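The Archaeology of the Nightstand

Gopinath Sastry has spent 17 years going into other people's bedrooms with a trash bag. He would like it known that he is invited.

His one-man business, Jandstead, tidies homes room by room, and he has firm views about where to begin. "Everybody wants me to start with the closet," he says. "The closet can wait. The closet has a door."

He starts next to the bed. The nightstand, in his view, is the only piece of furniture people load up while half asleep, and it shows. "You put a mug down at night and in the morning you're late. Then it's a week. Then it's part of the decor."

Does he judge? "Quietly," he says, and pours more tea.

His method is dull and he's proud of it. Trash goes first, then dishes, then whatever has a cord. He allows 60 seconds for the trash and refuses to discuss any item during that time. Clients have tried to defend a used tissue. "I had one tell me it was only a little used."

Small tables between two beds are his favorite – and his worst. Each sleeper assumes the mess belongs to the other one. "I've refereed arguments over a plastic bag. Grown adults. The bag was empty."

Cords get the longest lecture. He wants them wound and tied before anything else goes back, and he won't buy you a box for them. "A box is where a tangle goes to have children."

What may stay? A lamp, if there's room. A book you are really reading. Tissues, provided they're still in the pack.

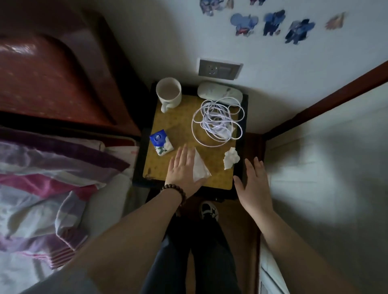
On his own bedroom

Sastry hesitates when asked about his nightstand. There is a glass of water on it, he says, and a pair of reading glasses. And a receipt from May.

"I'm getting to it," he says.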